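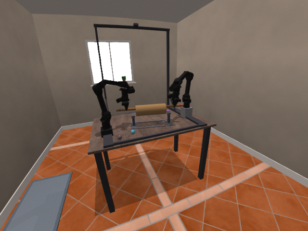

Catinca Preda replied:
wait, are you reading the plasmon peak off the first spectrum or the average? Because 2 nm of shift on one scan is nothing. I'd want at least three before I got excited

joseo_bench wrote:
Average of five. Same cuvette, same spot in the holder. Gold rods, CTAB coated, trying to swap to a thiol PEG so I can hang an antibody on them. After the swap the long peak moves 2 nm red and gets a bit wider. Every protocol I find says "small red shift expected" and none of them say what small is.

Spun twice before the swap, once after. Pellet went back up fine, no purple.

Vasco Pinheiro replied:
Wider is the part I'd worry about, not the shift. Broadening = some of them are sticking together. What's your ratio of peak to the absorbance out at 900 or so? If the tail comes up you have clumps even if it still looks nice and red by eye.

lockwood_lab wrote:
Disagree, a little broadening is normal after two spins. You lose some of the small ones in the supernatant and the distribution changes. I would not throw out a batch over that.

Vasco Pinheiro replied:
Losing the small ones should make it narrower if anything?? You're cutting one end off.

lockwood_lab wrote:
depends which end. Short rods vs thin rods don't spin down the same. anyway, run a zeta and stop guessing. CTAB is strongly positive, PEG should bring you close to zero. If you're still way up there the swap didnt happen and the shift is just noise.

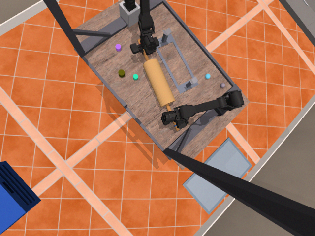

And do it in low salt, 1 mM or so. People run it in PBS and then come here asking why the number is garbage.

joseo_bench wrote:
ok zeta before was +41. After, +19. So halfway? Is halfway a thing

Catinca Preda replied:
Halfway is very much a thing. The CTAB on the sides is packed tight and the ends are more open, so thiols get on the ends first. Second round of PEG overnight usually finishes it. Some people do it in part ethanol to loosen the bilayer, I've had mixed luck.

findero77 wrote:
Ethanol killed two batches for me. Gray sludge by morning. Would not recomend unless you have rods to waste

Catinca Preda replied:
How much ethanol though? I stay under 20 percent. You also can't add it all at once.

findero77 wrote:
it was 50. so ok, maybe on me

Vasco Pinheiro replied:
Cheap test before you do any of this, the salt test. Small aliquot, bring it to 100 mM NaCl, wait ten minutes, rescan. Bare or half coated rods crash. Properly PEGed ones don't care. Takes less time than this thread.

joseo_bench wrote:
Did it over lunch. Peak dropped by a third, tail came up. So they don't hate it but they don't love it either. Guess that matches +19.

Plan now: second PEG step tonight, fresh thiol (the old vial has been open since May, kept meaning to replace it), no ethanol, one spin in the morning.
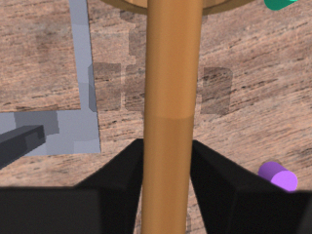
Going to keep back half the batch in case it goes wrong. Also going to drop the speed, I think I've been packing the pellet too hard.

lockwood_lab wrote:
Vial open since May is your answer right there. Thiols oxidize. You were probably adding mostly disulfide, no wonder it only half worked

Vasco Pinheiro replied:
Disulfides bind gold too, just slower. Not convinced that's the whole story. But yes, fresh vial, and aliquot it this time, freezer, under argon if you have it.

joseo_bench wrote:
no argon. nitrogen ok?

Vasco Pinheiro replied:
fine

joseo_bench wrote:
Update. Zeta +4, peak held in the salt test, tail is flat. Width went back to nearly what it was at the start which I can't explain and am not going to try. Antibody step next, will probaly start a new thread for that one.

Catinca Preda replied:
Nice. Post the spectra when you do, all of them, with the before on the same axes please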